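Features > Materials and Making > Soft Goods

The plush heart: pattern, pile and filling

Dec 6, 2021
By Keyvan Kordestani
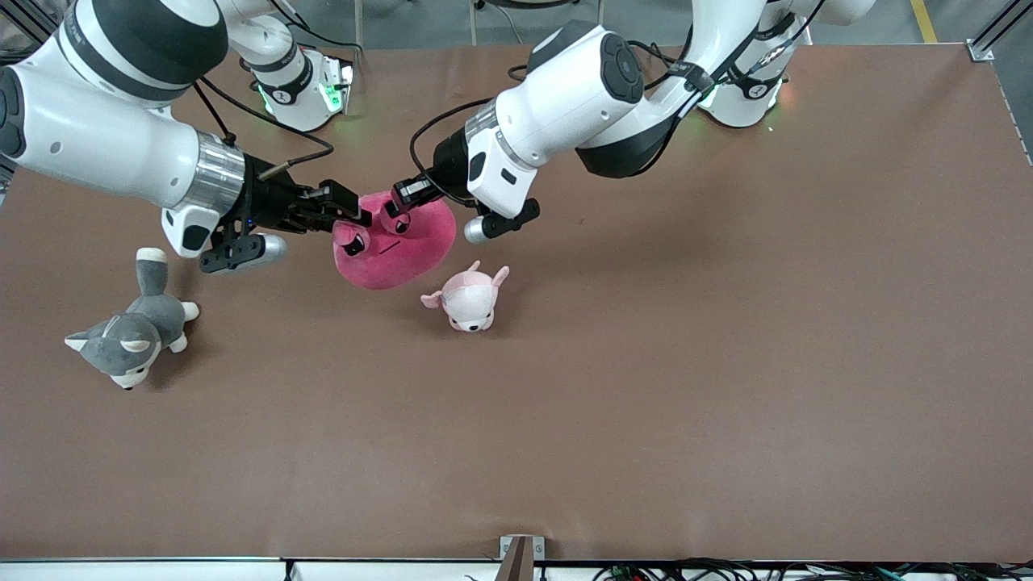
A heart is one of the simpler soft toys to draw and one of the more awkward to sew well. It has two flat faces, usually cut from the same pattern, and an outline that contains nearly every problem a soft-goods maker will meet: two outward curves, one sharp inward corner and one sharp outward point. There are no ears, limbs or embroidered features to draw attention away from a poor seam. If the lobes are uneven, the buyer sees it from across a shop.

Hearts are sold in large numbers in the weeks before the middle of February and in modest numbers for the rest of the year. Most cost very little. The construction differs a good deal between them all the same, and the differences decide how the toy holds its shape after a few months of being squeezed, slept on and put through the wash.

The outline

The basic pattern is a single half-heart, cut on a fold so that both sides match. Makers who work from a full paper heart tend to find that one lobe drifts slightly wider than the other each time the pattern is traced. Stiff card is better than paper, and a notch at the top of each lobe helps with matching the faces later.

A drawn heart and a stuffed heart do not have the same proportions. Filling pulls the two faces apart, and the fabric needed to cover that depth is taken from the width and height. A flat pattern that looks correct on the table will come out narrower and more rounded once filled. The point suffers most. It shortens and blunts, and a heart cut to a classic playing-card shape can finish up closer to a turnip.

The usual correction is to exaggerate. The lower point is drawn longer than wanted, the sides are kept nearly straight for the last third of their length, and the cleft between the lobes is cut deeper than the finished toy will show. Stukberg, a small pattern house whose soft-toy sheets have been in print for 11 years, draws its heart so elongated that first-time customers regularly write in to report an error. The finished toy is well proportioned.

A gusset, meaning a strip of fabric set between the two faces, gives another result. The faces stay flatter, the outline stays closer to the drawing and the toy will stand against a wall. It also doubles the length of seam and adds two places where the strip must turn a sharp corner. Gusseted hearts are mostly found among cushions. Small toys are nearly always plain two-piece work.

The cloth

Short-pile polyester plush is the standard covering. The pile sits on a knitted backing, which stretches more across the width of the roll than along it. Both faces have to be cut in the same direction. If one is turned sideways to save cloth, the finished heart twists, and no amount of filling will bring it square.

Pile also has a lie. Stroked one way it is smooth and slightly pale; stroked the other way it is rough and looks darker. The convention is to run it downwards, from lobes to point. On strong pinks and reds the shift in shade is easy to see, and two faces cut in opposite directions can look like two different dye lots.

Cutting is done from the back with a short blade, one layer at a time. Shears driven through from the front take off the pile at the edge and leave a bald line beside the seam. Loose fibre gets everywhere, and a lint roller kept at the cutting table saves time at the end.

Colour deserves a note. Bright pinks vary in how well they hold, and a cheap cloth may mark a pale pillowcase the first time it gets damp. A simple check is to press a wet white cotton rag against an offcut under a weight and leave it for 30 minutes. Any tint on the rag is a reason to choose another cloth.

Seam and cleft

The faces are placed pile sides together and sewn with a narrow seam allowance, leaving an opening on one of the straight lower sides. The opening should never be on a curve. Hand closing along a curve puckers, and the pucker stays visible however good the stitch is.

Pins are unreliable in plush, which creeps under the presser foot. Clips are better, and tacking by hand is better still. Stitching should begin at the opening, run to the point, up the far side, over the first lobe and down into the cleft. At the bottom of the cleft the needle is left in the cloth while the work is turned. One short stitch across the bottom, in place of a single hard pivot, gives the corner a little width and spreads the strain.

The allowance is then snipped into the cleft as near to the stitching as the maker dares. Too shallow a cut and the cleft will not open when turned; it forms a tight fold that pulls at both lobes. Too deep and the seam fails. A second line of stitching over the corner, made before snipping, is cheap insurance. The lobes need small notches cut from the allowance, and the point is trimmed across.

Procházka, which makes plush for gift shops, reinforces the cleft with a scrap of woven tape sewn into the seam. It adds a few seconds to each toy. The firm introduced the tape after finding that most of its returned hearts had split in the same place.

Filling

Polyester fibre is the usual choice. Two grades are common: a loose, slippery fibre with a high loft, and a denser, cheaper one that forms lumps. The loose grade should be teased apart by hand and put in small amounts, starting with the point, which cannot be reached properly once the body is full. The lobes come next, then the middle.

Firmness is a matter of purpose. A toy meant for display can be packed hard, which keeps the outline crisp. One meant for holding should give under light pressure and recover. Overfilling turns the faces into domes and strains the cleft; underfilling lets a crease form from the cleft downwards. Fibre settles, so a heart that feels right on the day it is closed will feel slightly soft later. Experienced makers add a little more than seems correct.

The opening is closed with a ladder stitch in doubled thread, pulled tight every few stitches. Pile trapped in the seam is then teased out with a blunt needle all the way round. On a short-pile cloth this final job hides most small faults in the stitching, and it is often skipped on the cheapest goods.

Washing

A fully polyester heart can usually be washed at 30 degrees in a cotton bag, on a short cycle with a slow spin. At 40 degrees some plush begins to mat. The care label takes priority where there is one. Tumble drying is a poor idea, as heat crimps the tips of the pile and the softness does not return.

Drying flat is preferable. A wet heart hung by one lobe will stretch on that side. It should be turned over a few times, pulled gently back into shape, and brushed with the lie of the pile when nearly dry. The centre of the filling is the last part to dry and can hold damp for a day or more after the surface feels finished.

Lumps can be broken up by working the filling between finger and thumb through the cloth. Where that fails, a few stitches of the closing seam can be unpicked, the old fibre removed and new fibre put in. The cover generally outlasts the filling, and a heart treated this way is good for several more years on the bed.

Contact the features desk | Copyright Skaton Publishing | Back to top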